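February 3, 2024
Notebook, Ekby bench, gripper comparison (continued)

Good long day on the fingers, and I want to get it all down before I forget which of my scribbles on the back of the parts bag belongs to which run. Mi-kyung, if you are reading this to pick up where I left off, skip down to the settings, they are the part you need, and then come back up when you have a coffee in your hand.

Started with the Vultier fingers still on from last time, the bare hard ones. They are lovely to look at and they close beautifully square, but I have never been happy with them on anything round and shiny. The pepper is the one that shows it up. Come down a little off center on one of those lobes and it squirts out sideways and goes rolling away, and then I'm on my knees under the bench again. I ran them for most of the morning anyway, so that we'd have a fair set to compare with, and stopped at 131 tries when the left one began to work loose on its screw. (Threadlocker! I wrote this same note in September and still didn't do it. Done now.)

After lunch I swapped to the black pointed pads with the textured face. They went on without any fuss, which surprised me, as the Ham adapter has always been a bit tight in the second hole. Zeroed the width, opened and closed a few times with nothing between them, and watched the wrist camera to see how much of the picture the tips take up. They come in at the two lower corners and leave a nice wide gap when open, so I don't think we lose anything we care about. I had half expected to have to move the camera up the bracket and I'm very glad I didn't, because that means calibrating all over again.

Settings, for whoever runs it next:
Force limit 400 on the Nuvisgate controller, in its own units, whatever those are. I tried 535 first and it felt heavy-handed, with an ugly little shudder at the end of the close. I'd leave 535 for the hard fingers.
Approach speed unchanged.
Settle time 900 ms before lift. Shorter is probably fine, but I wanted one thing changing at a time.

First impressions, and they are only impressions until the logs are sorted: the pads are much more forgiving with the pepper. A crooked approach gets pulled straight instead of spat out. I caught myself saying "oh, well done" out loud to it more than once. The corn is a different story. Along the body it's no trouble, but if the wrist turns to take it from the frayed end, the strands get between the pad and the cob and I don't trust the hold at all. I'd like to see it always go for the ridged part, and that's more a question for the planner than for the fingers.

One other thing, on the camera. There's a pale band of reflection running slantwise across the white tabletop, faint, but the segmentation gave me a thin phantom object in the middle of the table twice this afternoon, and I suspect that's where it comes from. I tried nudging the exposure down and couldn't make up my mind whether it helped. Mi-kyung suggested a gray mat a while back and I was stubborn about it, mostly because the old one curled up at the corners and caught the fingertips. I'm coming around. If anyone has a flat one, please leave it on my chair.

There's also a tiny dark speck on the table a bit left of center. Check it before believing any very small detections over on that side.

Still to do: the same set again with the objects further apart, pepper well to the back and corn near the front left, so the arm has to travel properly between them. I've set it up that way and left the gripper open over the table. Then the pads want looking at under the magnifier for wear before they go back in the drawer, and somebody has to rename today's log folders, which I saved under the wrong finger name until midafternoon. Probably me. The Vultier fingers are in the blue tray with their screws taped to the lid.
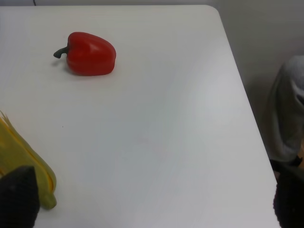

Wrist camera, textured pads open, pepper at the back and corn front left.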